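# Kitchen arm, build report (part 2)

Tharindu Pramanik

Part 1 dealt with the frame and the motors. This part covers the gripper, the wrist camera and the first tests on a real worktop. I built the arm at home, mostly in the evenings, after the shared workshop in Drandeton cut its opening hours in October.

## Gripper

The first gripper had two flat fingers and dropped anything with a curved side. I printed a second pair with a shallow V cut into the inner face and glued a strip of rubber along each one. The fingers close by a single servo through a pair of gears. The gears stripped once, on a Sunday, and I reprinted them with thicker teeth.

## Wrist camera

The camera sits on a bracket behind the fingers, tilted forward. My first bracket pointed straight down and the fingers hid too much of the view. Tilting it fixed that, but now the picture turns a lot as the wrist rolls, so straight edges such as the back of the worktop come out diagonal. I correct for this in software using the wrist angle.

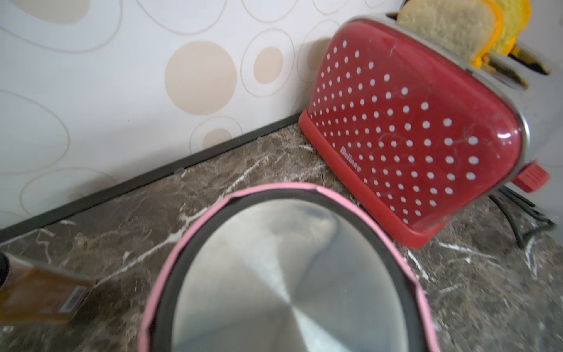 Shiny surfaces were the main problem. My detection program, which I called Flakia, looks for outlines first and then colour. Polished steel gives it false outlines from reflections, and veins in the worktop do the same. Lowering the contrast setting removed most of them, though it also lost the edges of dark objects – cables especially.

## Training the detector

I labelled 714 pictures by hand. I had planned for 1,000 but ran out of time. Toasters and pots were learned quickly. Scales were often missed, as they are low and flat and usually only partly in view.

## Still to do

- Shorten the camera cable, which catches on the elbow joint.
- Add a limit switch to the base.
- Label more pictures with cables in them.
- Repeat the reach test 10 times from each of the 2 starting positions and write down the error each time.

The results of the reach test will go in part 3.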